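Ticket 717: Dratier Lodge, guests left behind by shuttle
Opened by Yayra Zakaria, January 20, 2024

The Plalby gorge tour shows "return transfer included". It includes the going. Two guests waited 3 hours at the gate for the coming back.

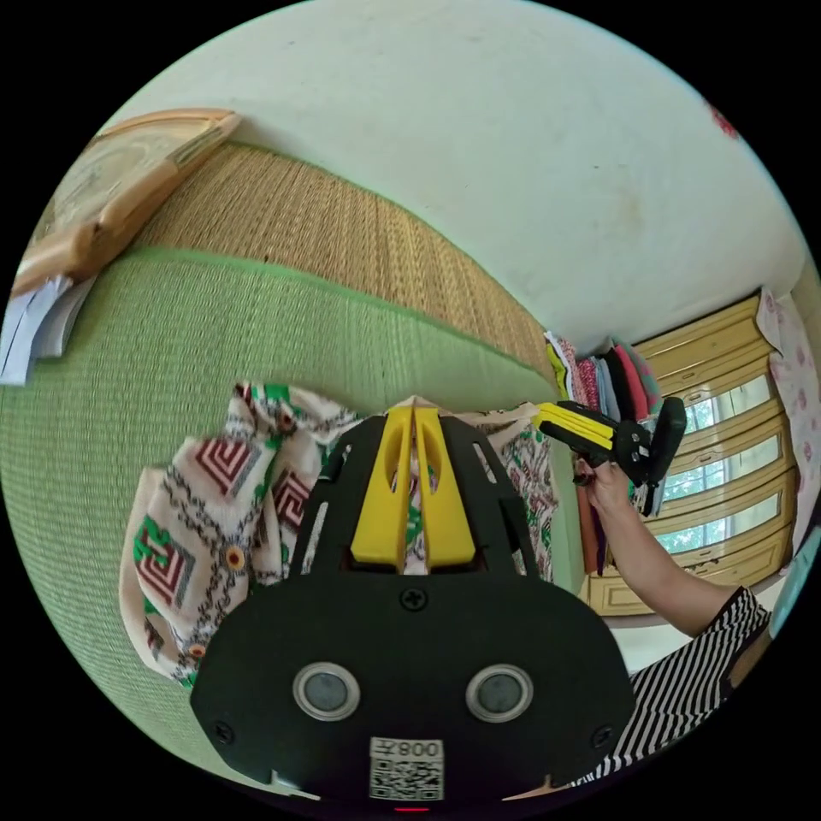

The label and QR code, upside down.

Booking site says a pickup was sent to Lekley. Lekley's driver says his sheet had a blank where the pickup should be, and he respects a blank.

Tried: cancelled and rebooked. Same blank, second fee of 300 taken.

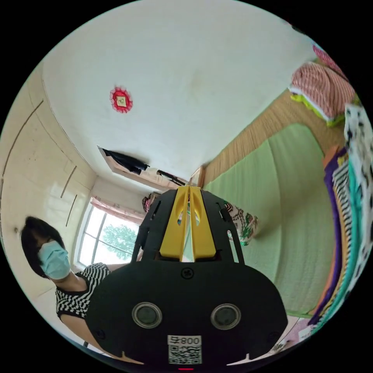
Aryee support replied that return legs vanish if the lodge edits the departure time after booking, and asked whether we had.

We had. Breakfast ran late, as it has since July. Put the time back to the original and resent the sheet. 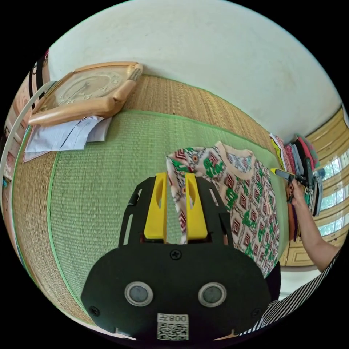

The return leg came back at once, twice, so Lekley now plans to send two minibuses for one couple. Deleted one by hand.

Still open: refund of the second 300, and a warning on the edit screen.
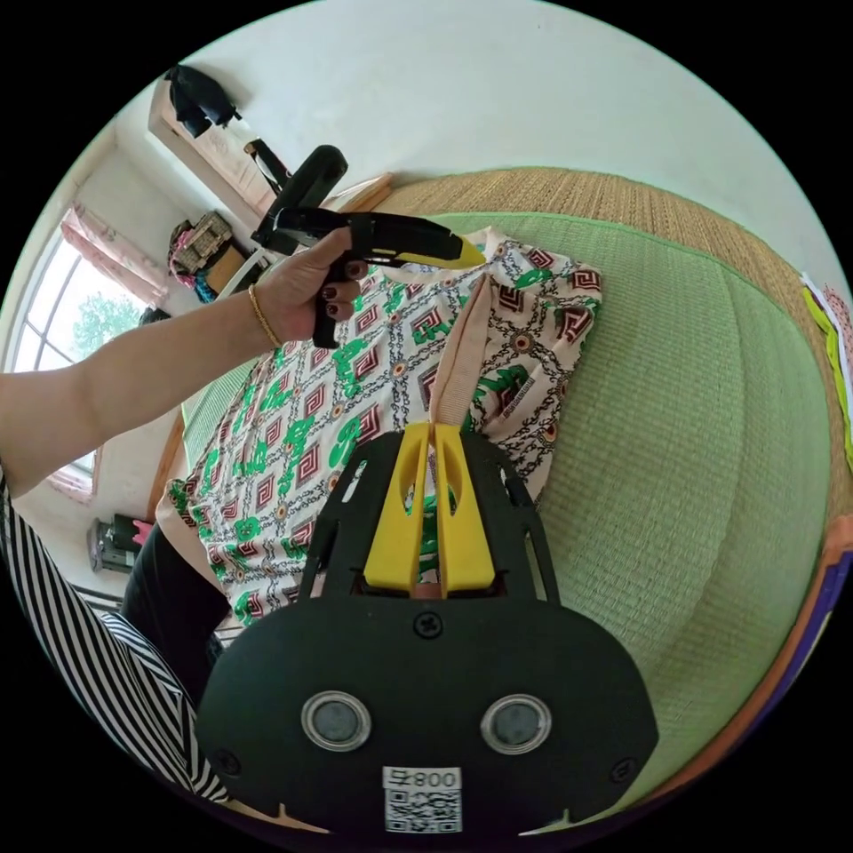

Cream top with green figures, glue gun at left.

Status: waiting on Aryee.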